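I'd been promised a cup of tea and a walk along the river Somum, and I got both, though the walk came first and it rained. Diarmuid Brophy looks after the willow beds and the eel passes on the lower stretch, between Dustley and the old tidal gate, and he'd rather talk outdoors.

"Everyone wants to know about the floods," he told me as we climbed the bank. "I'd sooner talk about mud!" So we talked about mud (for quite a while).

The trouble is that it isn't getting to the right places. The gate was shut for years, and the silt that ought to have fed the reedbeds piled up in the channel. It's been opened on a few tides a month from April, and Diarmuid keeps a notebook of what settles where. I asked to see it and couldn't read a word. 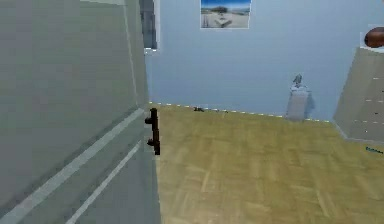 Eels, and the long way up

We stopped at the first of the three eel passes, a sloping trough lined with bristles that the young eels wriggle up. Last season's count was 3,791, all of them at this one pass. I thought that sounded marvellous. Diarmuid pulled a face.

"It's good for us. My dad would've called it a poor night."

He grew up in Dustley, and his dad fished here when you could still make a bit of money at it. I asked if he minded that it had all stopped.

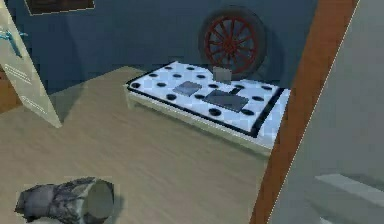
He took ages to answer, long enough for a heron to get bored of us and flap off. "I mind that it had to," he said. "I don't miss the smell of the van."

The willows are the part he's proudest of. They're cut low in winter and the rods are woven into the bank where it's slumping, and within a season or so they've rooted and you've got a living wall. Two stretches have been done. The second is still a bit of a mess, all mud and sticks, but there were shoots coming and he crouched down to show me every one.

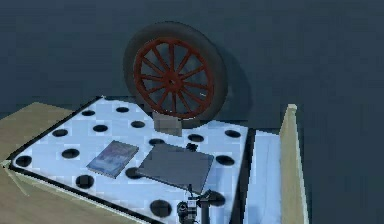

I did ask about money, as you have to. The Mendemus Fund paid for the passes and the first lot of willow, and that grant is nearly spent. There's talk of the water company taking over the upkeep, which worries him more than he'd like to say on the record, so I'll leave it there. Dustley itself is split. Some people want the gate open on every tide, others look at the water on the lane and want it shut for good. 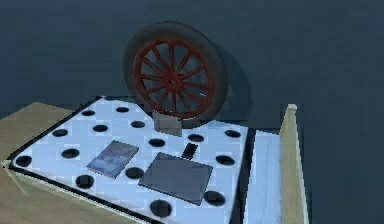 Chutima Phetsri is firmly in the second camp, or was when I rang her that evening. She told me she likes Diarmuid very much and thinks he's wrong. "I've had the river in my kitchen," she said. "Let him put the reeds somewhere else."

I passed this on to him by phone and he laughed, then said she had a point about the lane. He's asked her to come and look at the bank with him at the next high water. She says she'll bring her own wellies.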